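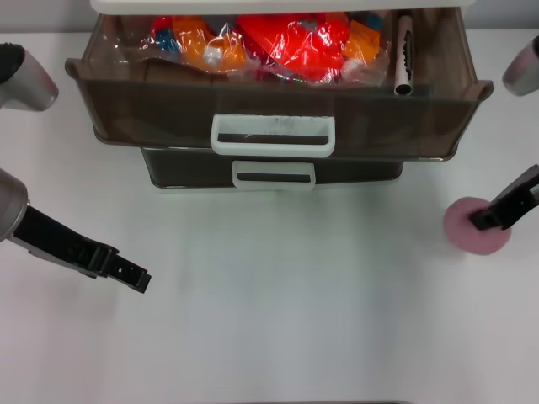

A plastic drawer unit is a small piece of storage furniture made of two or more drawers sliding in a molded frame. Units meant for a desk or shelf usually have two or three drawers and hold stationery, craft supplies, small toys, cosmetics or hardware. Larger versions stand on the floor and are sometimes fitted with casters.

Construction

Most units are injection molded from polystyrene or polypropylene. Polystyrene is stiff and can be made very clear, but it cracks if dropped. Polypropylene is cloudier and bends before it breaks. The top and frame are often an opaque color, commonly white, while the drawers are clear or tinted so that the contents can be made out without opening them. Smoke gray and brown tints hide clutter better than clear plastic and were widely sold for office use before they became common in homes.

Handles are either molded into the drawer front or made as a separate part that snaps into it. A slotted handle lets the fingers pass through and can hold a paper label in some designs. Light-colored handles tend to show scuffs sooner than the drawer itself.

Drawers run on plain ledges in the frame, without rollers. Cheaper units have no stop, and a drawer pulled too far will drop out. Others have a small raised tab at the back that catches on the frame – the drawer must be tilted upward to remove it for washing.

Sizes and models

There is no common standard, and drawers from different makers rarely interchange. The Simberg two-drawer desktop unit weighs 830 grams empty and is rated for up to 20 stacked sheets of card per divider. The Bralleck range uses a shared frame 185 millimeters deep, which allows units to be joined one above another with clips.

Use

Small toys and building pieces are often kept in their bag inside the drawer, which stops them from slipping into the corners and lets a whole set be lifted out at once. Markers and other tall items are laid flat in shallow drawers or stood up in deeper ones.

Heavy items are normally placed in the lowest drawer, as an open upper drawer can tip a light unit forward.

See also

Chest of drawers
Parts cabinet
Storage box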